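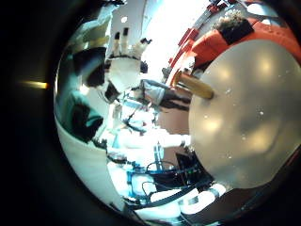 Deux cents démonstrations, et après ?

On me répète depuis le mois d'avril que le problème des robots est un problème de quantité. Donnez-leur assez d'exemples et le geste viendra. Chez Grutuma, l'objectif affiché au mur est de 200 démonstrations par tâche. L'équipe de Worku, plus modeste, s'arrête à 70 et publie quand même de jolies courbes.

Je veux bien. Mais j'ai passé 2 jours à regarder des enregistrements pris au poignet de la machine, et je n'y ai pas trouvé la diversité promise. Même pièce, même canapé orange au fond, mêmes câbles, un opérateur penché sur le poste. Le fisheye déforme tout, ce qui donne à chaque séquence un air de nouveauté — un air seulement. Que retient le modèle de tout cela ? Le geste, ou le canapé ?

Les partisans du projet Zondar répondent que le bruit s'efface avec le volume. C'est peut-être vrai pour du texte ramassé partout. Une démonstration, elle, coûte du temps à quelqu'un, et ce quelqu'un prend des habitudes : il aborde l'objet par le même côté, il ralentit au même endroit. On mesure alors la fatigue d'une personne autant que l'adresse d'un robot.

À Harkedside, on m'a montré un jeu de 5 tâches filmées dans des cuisines différentes, par des gens différents, avec les ratés conservés. C'est lent, mal rangé, pénible à annoter. Je ferais davantage confiance à celui-là, et j'attends toujours qu'on me montre les résultats des autres dans une pièce qu'ils n'ont jamais vue.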